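4. Where squeezy bottles go: household sorting in Prelau

4.1 What the households told us

The part of the study we most looked forward to was the kitchen diary, and it did not let us down. Each of the 500 households that took part was asked to write down, over the whole of February, what they did with every plastic bottle they finished. We expected short entries. What came back was full of small arguments, drawings in the margin and, in one case, a poem about shampoo. The diaries gave us 801 usable entries once repeats had been removed (see Section 3 for how repeats were found).

Drinks bottles caused very little trouble. People in Prelau know where they go, and the sorting rate was high on every street. Sauce, soap and shampoo bottles were another matter. Many writers were unsure whether such a bottle had to be rinsed, whether the cap should stay on, and whether a strong colour made it unwelcome at the plant. 'I stand there with it in my hand and then I put it in the ordinary bin,' wrote one parent of three, and we found versions of that line again and again.
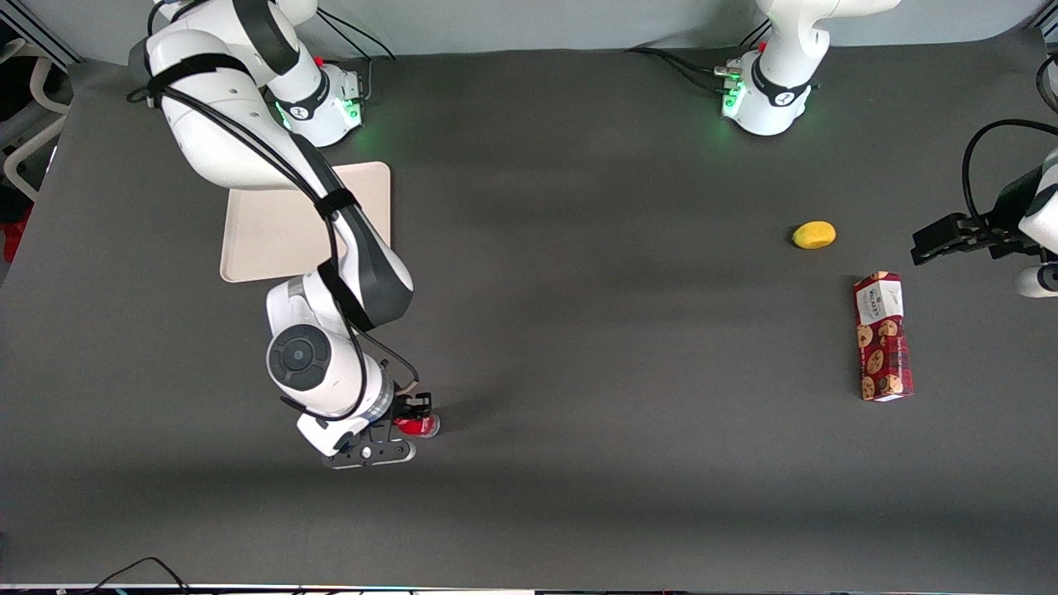

Caps turned out to be the richest subject of all. The town leaflet says to leave them on, but the older leaflet, which plenty of people still keep on the fridge, says to take them off. Households with the older leaflet mostly followed it, even when they had the new one as well. Riedl and Shim found the same loyalty to old advice in their earlier work on glass in Sitby, and we were delighted to see it appear so clearly with another material – it suggests that collecting old leaflets may be as useful as printing new ones.

4.2 Colour and shape

We then asked a smaller group to sort a mixed crate of empty bottles while talking aloud. Clear bottles were sorted quickly. Bright ones slowed people down, and several sorters put them aside to decide at the end. Shape mattered too. A bottle with a long neck was called 'a proper bottle', while a tub with a screw lid often was not counted as a bottle at all, whatever it was made of.

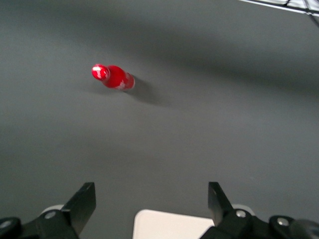 Figure 4. Coloured plastic bottle with a rounded cap, lying on its side.

The talk during sorting was a joy to transcribe. People judged a bottle by what had been in it far more than by the plastic itself. Food bottles were thought to be dirty and soap bottles clean, so soap bottles went into recycling with fewer doubts, even when a sorter had said a moment earlier that colour was a problem. Masilela's idea of the 'memory of contents' fits these remarks very well, and we take it up again in Section 5.

One limit should be mentioned. The crate held only empty, rinsed bottles, and a sticky one at home after supper may well be treated differently. Gasser is now preparing a follow-up in which people sort at their own sinks.

Comments (3)

Zawadi Rweyemamu
Lovely section. Did anyone in the crate task ask about pumps? In our street those are the real headache, with the little spring inside.

sitbyreader
I still have the old leaflet on my fridge. Going to look at it properly tonight.

Lorenz Gasser
@Zawadi yes, several people did! The pump remarks are in the appendix, near the end.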